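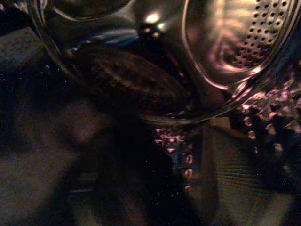 Last updated: 2023-12-29

We bought the house in Firton in May, and the washing machine came with it. I had planned to replace it right away. Then the kitchen faucet took the money, and after that the back steps did, so the old machine stayed and I have been learning how to get along with it.

It is a Kestix front loader. The label inside the door has mostly worn off and I can't find a manual for it. What I know about it I learned by running it, and by reading a thread on an appliance message board where people argue about Kestix door seals.

The first problem was the smell. Towels came out of the wash smelling like a pond. I tried vinegar, then a box of cleaning tablets, then the hottest cycle with nothing in it. Each of those helped for a few days. What fixed it was pulling back the rubber seal and wiping out the fold underneath, where there was a gray paste that I won't describe further. I do that on Sundays now with an old washcloth. I also leave the door open between loads, which my parents always did and which I used to think was just them being forgetful.

I also cut down on detergent. I had been filling the cap to the top line for my entire adult life. Two tablespoons is plenty for a normal load, and our water is soft enough that I could probably go lower. A bottle of Bravo used to last us under a month. The one on the shelf now is from before Halloween and still has some weight to it.

The second problem was the drain. In September the machine stopped with water in it and beeped until I unplugged it. I called Karnell, the repair place out by the feed store, and they quoted 754 dollars for a new pump, installed. I said I would think about it. That night I got the small panel off the bottom front, put a cookie sheet on the floor, and unscrewed the filter. The cookie sheet was not big enough. Use towels, more than you think, and let the water out through the little hose first if yours has one. In the filter there was a hair tie, a guitar pick, and most of a receipt. I put it back together and it drained. I did buy a new filter cap for 39 dollars, as the threads on the old one were chewed up.

I don't want to make this sound like a lesson about repair shops. The woman on the phone was nice and the pump might really go someday. But I would check the filter before calling anyone.

Since then I have changed a few habits. Pockets get emptied into a bowl on top of the dryer. Jeans go in inside out. Bath mats go to the laundromat, because the machine walks across the floor when it spins them — nearly 8 inches the last time I let it. Sheets I wash alone, or everything else ends up balled inside the fitted one, still soaked.

Next I want to level the feet properly. I have a wrench that fits the front two. The back two I can't reach without moving the dryer, and the dryer vent is a job for after the holidays.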